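Hand-held gripper rules: the questions we keep being asked
Prondale demonstration room, house rules, July edition

These rules cover anyone recording tasks with the hand-held grippers, whether you have been here since the beginning or are borrowing a bench for an afternoon. They were written by Kalliopi Zupan and argued over by everyone else. Where the answer is "ask Pongsak", that means Pongsak Saengthong, who keeps the spares cupboard and the key to it.

Do I have to read all of this?

You have to read the parts on hands, pads and logging. The rest is there for when you get told off and would like to know which rule it was.

Who is allowed to use a gripper?

Anyone who has done the bench induction with Jasmina Babić. It runs on Wednesday mornings and takes as long as it takes. Having used a different gripper at Omulero does not count, although it will make the induction shorter and possibly more irritating for both of you.

What counts as a clear table?

Wipe it, look at it, wipe it again. A lamp or stand may stay if it is listed on the task sheet. Mugs are never listed on the task sheet. If you find a crumb halfway through a session, finish the take you are on, remove the crumb, and write "table cleaned" in the log before you start the next one. Please don't chase it with the gripper while recording. We have plenty of footage of that already.

How do I know when the finger pads need changing?

Look at the inner edge of both pads before you pick anything up. Scuffing by itself is fine and can be left alone. A ragged edge, missing chips, loose fibres or a strip that has worn to a point all mean the same thing: stop and change them. Check both sides even if the first one looks bad enough to settle the matter, and note each in the log.
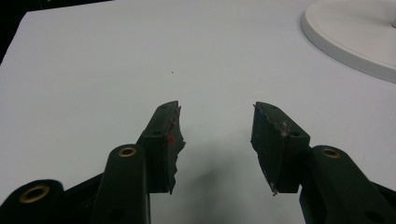
Torn pads on both fingers. Change before use.

The usual objection is that it still grips. It may well do. The trouble is that a torn pad holds a cup differently from a whole one, and whoever has to make sense of the recordings later has no way of telling your technique from your rubber.

Can I change just the one that's torn?

No. Pads are changed as a pair. Old ones go in the tin marked DEAD, not back in the drawer, however much life you think they have left. Guangming Shi once traced a week of odd results to a pad that had been retired twice.

Can I glue it, tape it or trim it?

No, no and no. Trimming is the one people try when they think they are being clever. It changes the shape of the edge and leaves you with something that matches neither the old pads nor the new.

What about the joints?

Open and close the fingers slowly a few times with nothing between them. They should move evenly and without grinding. If one side lags, put the tool on the Stoyanova shelf (named after the person who put it up, and still not quite level) with a tag saying what you noticed. "Broken" is not what you noticed. "Left side sticks when nearly shut" is. Do not oil anything.

Where may I put my fingers?

On the handle. The links will pinch you if you hold them while closing, and the injury form is longer than this page. Sleeves are rolled up and lanyards come off. Rings are up to you, but we did warn you.

How long can I record without a break?

The limit is 2 hours on the bench, and that includes the time you spend looking for the cable. People get sloppy well before they feel tired, and the log shows it. Two people may share a bench and swap. One person may not claim to be two people, which has been attempted.

Do I have to log failed attempts?

Yes. A dropped object is a perfectly good recording of a dropped object. Mark it as a failure and carry on. What we can't use is a failed take that has been quietly deleted, leaving a gap in the numbering and a guilty look. The same goes for sessions recorded with bad pads: keep the files, mark them "pads", and tell Guangming which ones they are.

What goes in the log, then?

Your name, the bench, the tool tag, the state of the pads at the start and at the end, and anything you changed in between. Write it as you go. Entries made from memory on the bus home have a certain style and we can spot them.

I'm visiting from Vandden. Do your rules apply to me?

They do. If yours are stricter, follow yours and send us a copy.

Who do I complain to?

Aslak Hedlund, extension 2243, afternoons only. He reads every complaint and has changed two rules as a result, one of them back again. Requests for new pads are not complaints and should go to Pongsak.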